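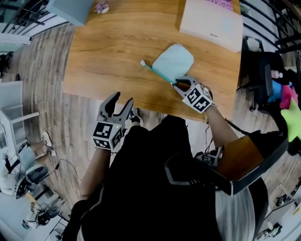
Handheld grippers, week two

December 18, 2025

The target for this batch is 750 usable episodes. The count stands at 375, so exactly half, and I have a clearer idea of what makes an episode unusable than I did in the first week.

The task list has five entries. The one taking most of the time is the brush and cloth: pick up a small brush by the handle, move it relative to a folded cloth, let go. Written down it sounds trivial. The handle is thin, and a thin handle can turn between the fingers after the grip closes. A person corrects for that without noticing. In the data it shows up as a small wrist movement with no visible cause, and the first policy we trained copied the wrist movement whether or not the handle had turned.

Two changes so far. The grip now has to be held still for a moment before the lift, which gives the labelling script a clean boundary. And the idle hand stays up, open, with its marker cube towards the head camera. When it rested in the lap the cube was hidden by the forearm and the pose track drifted. Plotero, which does our tracking, will fill a short gap on its own, but it fills it with a straight line, and hands do not move in straight lines.

We rejected 240 episodes before these rules went in. Most were lost markers. The rest were cases where the operator looked away from the table before the release, which leaves the last part of the action out of view. I have kept them in a separate Skondex folder in case they are good for pretraining the image encoder. I doubt it, but storage is cheap.

Background clutter stays as it is. I tried clearing the room for the Zepeda set in February and the model did well until somebody left a chair near the table – then it did not. Object positions are varied by hand between episodes, and the cloth gets refolded now and then.

Still open: the left and right gripper clocks differ slightly after a long session. Cliro exports both streams against the left clock, so the right hand is the one that suffers. For now I restart both after each block and log the offset. A proper fix needs a shared trigger line, and I have not yet found a cable route that stays clear of the operator's elbow.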